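Household Help > Plumbing and Water

Is a water softener worth it for a small house, or do I just learn to live like this?

Posted by saltdale_newcomer, December 21, 2020

We moved to Saltdale in October, and I would like to say the name of the town should have tipped me off, but it took a kettle. After three weeks of tea the inside looked like a cave you'd pay admission to. Since then I have noticed the rest: the shower head fires sideways, the glasses come out of the dishwasher looking like they were stored in an attic, and my towels could be used to sand a door.

The house is 1045 square feet, two adults, one bathroom, city water. The water heater came with the place and the sticker says it is 13 years old. It makes a noise like popcorn when it runs. The previous owners left us a half-used jug of Ilness descaler under the sink, which in hindsight was a disclosure.

I called Cao Water & Drain, who sent a very pleasant man with a little test kit. He put some drops in a tube of my tap water, looked at it sadly, and quoted me $2277 installed for a Skekton softener. The same visit also produced a quote of $403 for a "conditioner," which has no salt, no drain line and, as far as I could follow, works by having a word with the minerals as they go past.

My spouse's position is that people have lived here for generations with crusty faucets and we can too. My position is that I wipe down the sink every night and every morning it looks like nobody loves it.

So, is the big one worth the money for two people? Does the cheap one do anything at all? And what do I do about the spots in the meantime?

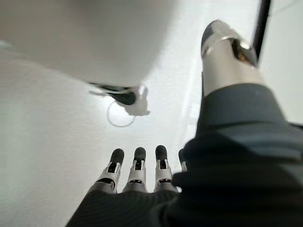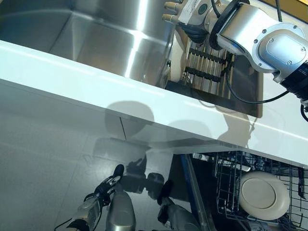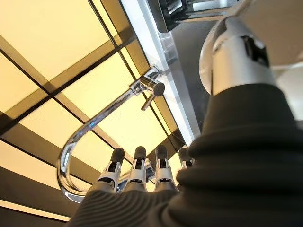
The sink and the front edge of the counter are in the middle photo.

Answers (3)

grout_expectations

I grew up one county over and have strong feelings about this.

Before you spend anything, find out how hard the water is as a number. "He looked at it sadly" is not a unit. Your city water department puts out a yearly report and hardness is usually in it, or you can call and ask. You can also buy test strips at any hardware store for less than lunch. If you land in the very hard range, a real softener (the kind with a resin tank that you feed bags of salt) will do what it claims. Soap lathers, towels bend again, scale stops building up in the pipes and the heater.

Get two more quotes. Ask each one what size unit they are quoting and why. Two people with one bathroom don't need the model meant for a family of six, and salespeople do tend to round up. Ask whether the price covers the drain connection and a bypass valve, and whether they're leaving the outdoor spigot and the kitchen cold tap on hard water. Lots of people do that last bit so they aren't watering the tomatoes with it. Softened water has some added sodium, so if anyone in the house is on a low-salt diet, check with their doctor.

The popcorn noise is most likely sediment cooking at the bottom of the heater tank. Flushing it can help. On one that old I'd have a plumber look first, because the drain valves get brittle and sometimes decline to close again. I would also not put a fancy softener in front of a heater that is about to retire without budgeting for both.

For the sink: plain white vinegar on a rag, leave it for a few minutes, rinse well, and DRY IT. The drying is most of the job. The spots are what the water leaves when it goes. Keep vinegar off marble and other natural stone, and don't ever mix it with bleach. If your counter is some white stuff you can't identify, try a hidden spot first or stick with dish soap.

For the shower head, sandwich bag of vinegar, rubber band, overnight. You will feel silly and it will work.

hardwaterharry_not_my_name

dont buy the 403 one. I did. still have spots, plus a thing on my pipe. to be fair it has never needed salt

pipe_dreams_deferred

Mostly agree with the first answer, small defense of the conditioner crowd: some types are meant to keep scale from sticking inside pipes, and they may do some of that. They don't take the minerals out, so the glasses will still spot. If the glasses are what's bothering you, it's the wrong purchase.

Cheaper experiment: rinse aid in the dishwasher, a squeegee in the shower, and an electric kettle you descale once a month with the rest of that Ilness jug (read the label, rinse twice, warn your spouse before they make tea). Try it until spring. If you're still mad at the sink, get the softener, and see whether renting one is an option where you are. My sister-in-law rents hers and the company hauls the salt down the basement stairs, so I'd pay for that part alone.

saltdale_newcomer

Thanks, all. Bag is on the shower head. Bought the strips, and the color it turned is one past the end of the chart, so I've asked for two more quotes. Spouse is reconsidering but wants it noted that the kettle was fine.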